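2018-11-18, potato notebook, cutting table

Lucía has the previous notebook at home, so I'm starting on page one of a fresh one and will copy the July pages in when she brings it back. If you're looking for the onion stuff, it's in there too, near the back, in pencil (sorry).

Potatoes again! Same shop as before, Pirzada on the corner, the loose yellow ones from the crate by the door and not the bagged ones. Ramiro bought them this time and he picks better than I do, I have to admit. Mostly medium, a few long ones, one real monster that I set aside for the soup because it wouldn't have sat still for anybody. 1787 g on the bench scale as they came, 1749 g once they were scrubbed and I'd dug out the eyes and one green bit. The rest of the difference is just dirt in the sink, and the sink is not happy with me. Strainer goes in BEFORE scrubbing next time.

What we want to settle is still the old question from July: what order do you cut in so you don't spend half your time chasing pieces around the board. Wedges first and then slices, or slices first while the potato is whole and has some weight to it? I-hsuan is firmly in the slices-first camp. Anselmo says halve everything, put the flat side down, and the question goes away. I think he's mostly right, but a half potato still rolls if you let the blade come down near the end of it, and then you get that little cap of a piece that shoots off and ends up under the rack.

Peeled all of these ahead and kept them in cold water in the big pot. That part went fine, although I'm going to shorten the soak. They come out very slippery, and patting them down with a towel only gets you so far. I-hsuan rolled hers in the towel like a sausage and left them there while she set up, and hers were noticeably easier to hold on to. Copying that. It does use up towels at a terrible rate, so somebody please run the wash on Firkemport laundry night or we'll be drying potatoes on our sleeves.

Boards. The plastic one is out, I don't care how easy it is to rinse. It slides on the blue tabletop the second there's any water under it. The light wooden one stays put much better, and with a damp cloth folded underneath it doesn't move at all. It does creep a few degrees over a long session when there's no cloth, always clockwise, and I've stopped straightening it every time. I did put a pencil tick on the underside so we know which face has had onion on it. Potatoes go on the other face, please.

Knife. We went with the big one with the wide steel blade and the rounded silver handle. Ignacio sharpened it on the Prenach stone, and wow, what a difference. Before, it would wedge into the potato and then crack it open the last little bit, so you'd get a rough face on one side. Now it goes down to the wood and the face is smooth all the way. The wide blade has one annoying habit, which is suction: a thin slice sticks to the flat of it, rides up with the knife and drops off wherever it likes. Thick pieces don't do it. We tried a wipe of oil on the blade (Anselmo's idea) and that helped for maybe three cuts, then the starch builds up and you're right back where you were. Wiping with a wet cloth between potatoes is just as good and doesn't make the board greasy.

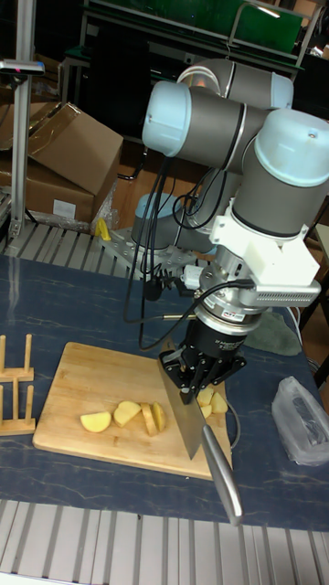 The other thing about a wide blade is that it makes a nice wall. Whatever you've finished with goes on one side, whatever is still waiting goes on the other, and as long as you leave the knife standing there between cuts they don't mix. I lost track of that more than once early on and ended up with a cut piece back in the waiting group, so one poor chunk got cut again into something useless. Ramiro wants a line drawn on the wood. I'd like to try a strip of tape first, something that comes off.

Thin slices, then. They'll stand up on edge beside each other if the bottom edge is flat, and fall over if it's even a little rounded. I like them standing, they're easier to get at and they don't glue themselves to the board, but they go down like dominoes if the blade nudges the first one. Lying flat they stay where they are and then you need a fingernail to pick them up. Wet board makes this much worse. Wiping the board down halfway through is worth the minute it takes, and I'll put it in the routine.

Wedges behave. I have nothing to report about wedges except that they're all different sizes, and that's my fault for eyeballing it. Lucía's way is to halve, halve again, and only then decide if the piece is big enough for another cut. Mine is to aim for the final size right away, and I get fat ones and skinny ones from the same potato. We'll do hers.

Color: they do start to go a bit gray-pink on the cut faces if they sit out. Not bad, and we're not serving these at a wedding, but I want to be able to compare faces from the start and the end of a session, so cut pieces should go back into water if we stop for lunch. We stopped for lunch. They did not go back into water. Lesson learned, page one, notebook two.

Oh, and lunch was the leftovers. Ignacio did them in the Tandberg pan with too much paprika, and they were great. 70 g of salt in the pot water is too much, though. I know who weighed that, and I'm writing it down here so it can be found later. (It was me.) I'd read the wrong line on the card. The card has been rewritten in marker.

Tidying, while I'm complaining. Starch dries white on the blue surface and you really can't tell it apart from the veins in the pattern until your sleeve sticks to it. Wipe with warm water first and then dry, because a dry cloth only moves it around. The greenish cloth is the one for the table, and the striped towels are for potatoes only. Please don't swap them. Scraps go in the compost bucket, and the bucket goes OUT at the end of the day, even if it's only half full. We all remember the onions.

Also, the wooden rack with the pegs can stay at the far left. I moved it to the shelf last time and three people asked me where it was.

For next time, in no special order:

Strainer in the sink.
Shorter soak, then roll them in a towel the way I-hsuan does.
Tape down the middle of the board, any color we can see against the wood.
Five potatoes per session is plenty. I get sloppy after that and the pieces show it.
Try the long narrow ones on their own, halved lengthwise, and see if the thin slices stand better.
Ask Ramiro to get a couple of the waxy red ones, if Pirzada has them. Anselmo thinks they'd stick less to the blade and I think they'd stick more, and there's a coffee riding on it.

Ignacio wants the stone back by the end of the month, so if anybody has another knife that needs doing, put it in the gray drawer with your name on a bit of tape. Blade covered, please!

Lucía called while I was cleaning up. In July she had written down slices first, then wedges from whatever is left of the end, and she says it went quicker than anything else we tried. I have no memory of this at all. Will check it against her pages when the old notebook comes back, and if it's true I owe I-hsuan an apology and will do a full session her way.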